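I've gone off clever storage. My sister-in-law swears by labels on everything, and I lasted until June before I'd lost the labels.
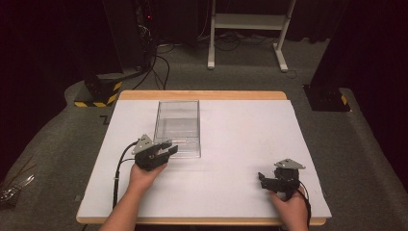 Keep it see-through

Clear boxes win, full stop. I had 19 lovely wicker baskets and couldn't find a battery in any of them – I'd just buy more batteries!
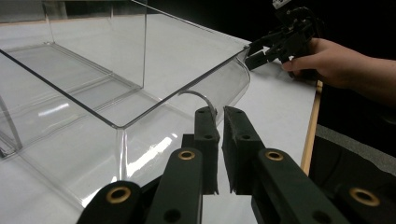
And then you own 144 of the things, which is its own sort of clutter (ask my husband). Buy fewer, plain ones, and leave the fancy colours at the shop.

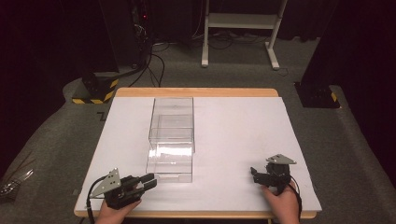
Clear plastic box on a white board.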